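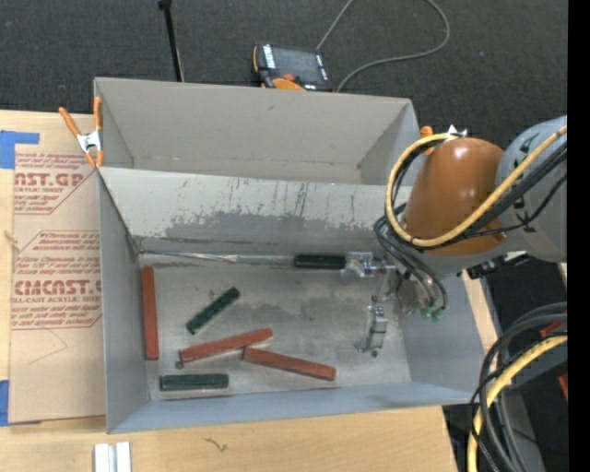 The arm at the bin, red and green bars waiting.

I promised I'd write up what happened to us in May, and I've put it off long enough. We were running the bar sorting job over at Flistau, with the arm reaching into a divided gray bin for one bar after another, and everything had been going so nicely that I'd wandered off to make tea (I know, I know).

When I got back the arm was standing still with a fault on the pendant. It had stopped 23 cycles short of the 200 we wanted. I cleared it, started again, and got 5 more before it quit with the same message.

Well, I blamed the gripper, and then I blamed the software, and I spent a whole evening grumbling at both. The trouble was a cable – one of the ones that run along the arm and loop down near the gripper. A plug had worked itself just loose enough to lose contact whenever the wrist turned past 88 degrees, so of course it behaved perfectly every time I stopped to look at it!

We pushed the plug home, gave the cable more slack, and now I wiggle every connector before I start. The tea can wait until the first few bars are out.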